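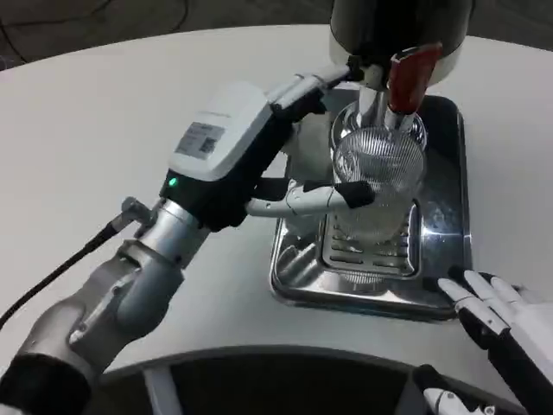

Ribbed glass on a slotted steel drip tray.

Home Articles Glossary Loading data Contact
Last updated: Nov 11, 2019

Trailer row

A trailer row is the last line of a data file, holding a count of the records before it. I first met one in a Stidico export, where the final line just said 3563 — and my job loaded it as a customer! The loader is meant to read the trailer, compare it with the rows it has found, and reject the file if the two don't match.

In Gape, the tool I use most, you need 2 passes: one to pick up the last line, another to load everything else. Don't filter on a fixed row number (I did, and it broke as soon as the file grew). Test the first column for the letter T and send that row down its own branch.

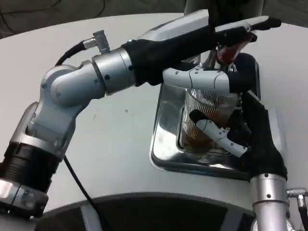 Khrystyna-Mariia Romaniuk wrote in to say that her trailers count the header as well, so a file with 1936 records ends in 1937, and she takes one off before comparing.

Blank lines at the end of a file will also upset the check, so strip those first. See also: header row, checksum.

We use cookies to remember your settings. Accept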